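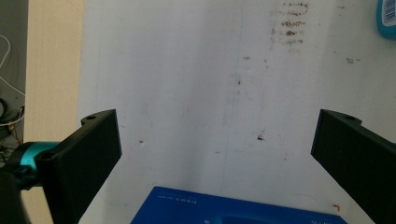 2022년 1월, 목요일. 흐림.

오전에 Erkura 전화교환국 연표의 1957년 항목을 다시 맞추었다. 기존 초고에는 자동교환기 가동일이 9월로만 적혀 있고 근거 각주가 없다. 지역신문 Jaseveo의 축쇄판에서 관련 기사를 찾았는데, 기사에는 '시험 통화 개시'라고 되어 있고 '개통'이라는 말은 나오지 않는다. 두 용어를 구분해서 적기로 했다. 시험 통화는 국내 회선끼리의 연결 확인이고, 개통은 가입자 회선의 절체가 끝난 시점이다. 초고를 쓸 때 이 둘을 섞은 것 같다.

축쇄판은 글자가 작아서 확대경을 썼다. 2면 하단 기사 중 숫자 하나가 1인지 7인지 판독되지 않는다. 같은 호의 다른 기사에서 7의 활자를 골라 대조했더니 가로획 왼쪽 끝이 조금 내려와 있다. 문제의 글자에도 그 흔적이 있어 7로 읽었다. 따라서 교환대는 7석이다. 다만 축쇄판만으로 확정할 일은 아니므로 본문에는 7석으로 쓰고 각주에 판독 사유를 달았다. 원지 열람 신청서는 내일 보낸다.
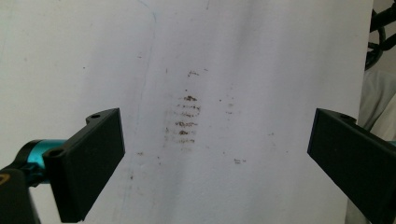
점심 뒤에는 Buschmann 설비 목록의 사본을 보았다. 목록은 납품 순서가 아니라 품목 번호 순으로 배열되어 있어서 연도를 바로 뽑을 수 없다. 품목 번호 앞 두 자리가 계열이고 뒤 세 자리가 일련번호인데, 중간에 계열 구분이 한 번 바뀐다. 바뀐 시점 이전의 번호는 구표기, 이후는 신표기로 열을 나누어 입력했다. 계전기 항목이 19쪽에 걸쳐 있고 그중 17쪽까지 입력을 마쳤다. 남은 부분은 예비 부품이라 연표에는 직접 쓰이지 않지만, 합계 검산을 하려면 넣어야 한다.

검산에서 한 번 어긋났다. 선택기 수량의 소계가 목록의 합계와 맞지 않았다. 처음에는 입력 오류로 보고 처음부터 다시 대조했으나 틀린 행이 없었다. 원인은 이월 행이었다. 앞쪽 끝의 소계가 다음 쪽 첫 행에 다시 적혀 있는데 이것을 품목으로 입력한 것이다. 이월 행을 별도 표시로 바꾸고 합계식에서 제외하니 일치했다. 입력 지침에 이 내용을 추가했다. 같은 양식의 전신국 목록을 입력할 때도 그대로 적용하면 된다.

연표 파일은 Nuvavon에 올렸다. 날짜 칸이 일 단위까지 채워져 있지 않으면 정렬할 때 맨 앞으로 가는 문제가 그대로 있다. 월까지만 아는 사건이 많아서 이대로는 쓸 수 없다. 임시로 정렬용 칸을 하나 더 만들고, 일자 불명은 그 달 말일로 처리했다. 표시용 날짜와 정렬용 날짜가 다르다는 점을 파일 첫머리에 적어 두었다. 나중에 인쇄본을 만들 때 정렬용 칸이 딸려 나가지 않도록 주의할 것.

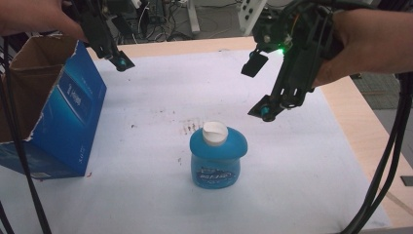
수동교환 시기의 근무표도 잠깐 보았다. 야간 근무는 두 사람이 교대로 맡았고, 교대 시각이 계절에 따라 다르다. 겨울 근무표에는 난로 당번 칸이 따로 있다. 연표에 넣을 내용은 아니나 생활사 쪽 원고에는 쓸 수 있어서 쪽수만 옮겨 적었다. 근무표의 종이는 뒷면이 통화 신청 용지다. 신청 용지의 인쇄 연도와 근무표의 작성 연도가 같은지는 확인하지 못했다. 남은 용지를 재사용한 것이라면 몇 해 차이가 날 수 있으므로, 용지의 연도를 작성 연도의 근거로 삼지 않는다.

요금표는 아직 손대지 못했다. 시내 통화는 정액, 시외 통화는 거리 구간별로 되어 있고 구간 경계가 두 차례 조정되었다. 조정 전후를 한 표에 넣으면 주석이 지나치게 많아지므로 표를 나누는 쪽이 낫다. 거리 기준이 도로 거리인지 직선거리인지도 적혀 있지 않다. Erkura에서 가까운 국 몇 곳을 골라 지도에서 재어 보면 판단할 수 있을 것이다.

저녁에 각주 번호를 다시 매겼다. 거의 7시까지 걸렸다. 1957년 항목 뒤로 번호가 하나씩 밀렸고, 상호 참조 두 곳은 손으로 고쳤다. 수정 전 파일은 날짜를 붙여 따로 보관했다.

내일 할 일: 원지 열람 신청, 예비 부품 입력, 요금 구간 측정. 확대경 전지 교체.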